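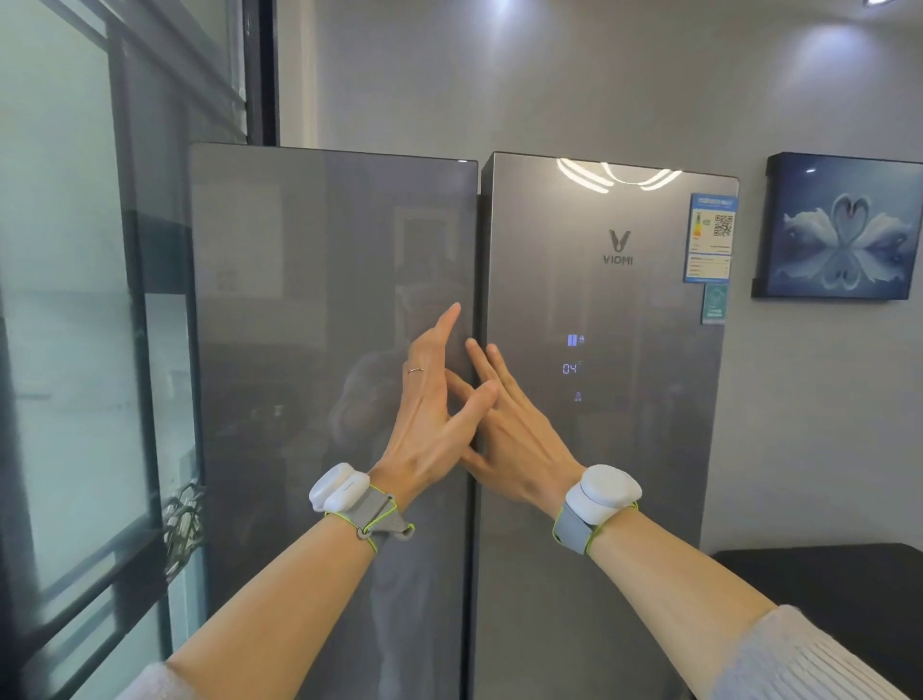
3.2 Door opening and handling of the refrigerator

Figure 3. Side-by-side refrigerator with glass doors and a display on the right door, which reads 04.

Households in the Nakholm sample kept their food in one of 2 kinds of refrigerator: a single-door unit with a bar handle, or a side-by-side unit with flat doors. The second kind, shown in Figure 3, is approached at the seam where the doors meet, and both hands are often brought up to it together. We coded the first touch on either door as the start of an opening.

Participants in the Zolar group opened the right door more often than the left. Most of them kept milk, eggs and leftovers on that side, and frozen food on the other. Openings during meal preparation were short and came close together — a person would take out one item, shut the door, and return for the next. Openings after shopping were longer, with bags set down within reach and the door held back with an elbow or hip.

Glossy doors also changed how people cleaned. In the diaries collected in October, owners of glass-door units reported wiping the area near the seam far more often than the rest of the door. Several used the cloth they kept for windows. Stickers left on the doors were wiped around and seldom removed.

We logged 900 openings in all, up to 400 of them from side-by-side units. Openings by children were coded separately and are treated in Section 3.4.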